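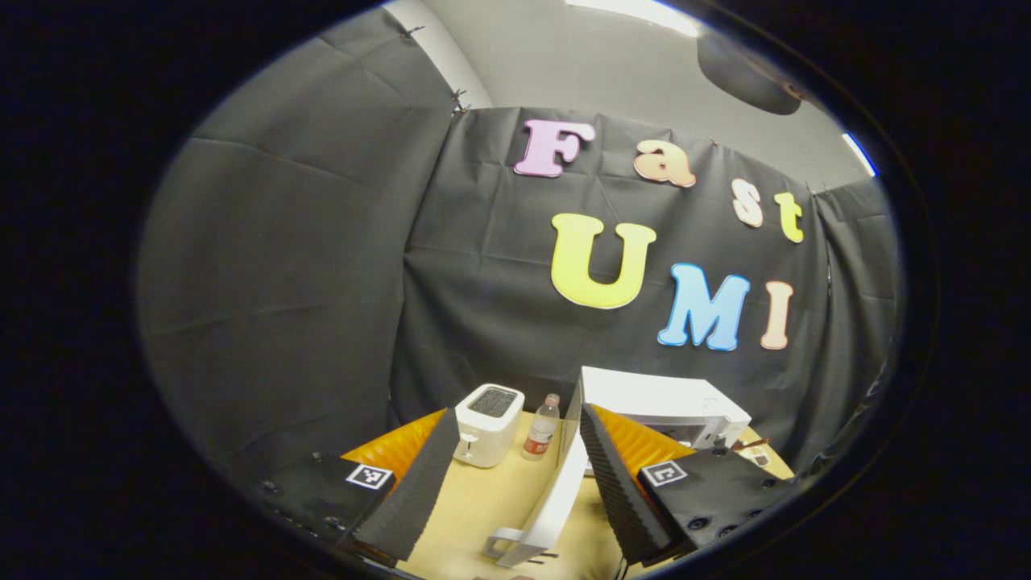 **FLORWOOD, July**

**Progress report to the Mostyn Fund: Household Storage Design Review**

The review of home storage products continues on schedule. Readers have submitted 3,014 comments on the usability of shelves, racks and drawer units, and all have been read and sorted by product type.

Testing of the Plendero closet organizer is complete. Of 70 households enrolled, 40 returned the full questionnaire. The most frequent complaint concerned assembly instructions, which did not state the door thickness required for the hanging brackets. Vorent has been sent these findings and has agreed to revise the leaflet.

Two items remain open: the comparison of over-door hooks and the index to the published reviews. Ffion Howells will oversee both. No change to the approved budget is requested for the coming period.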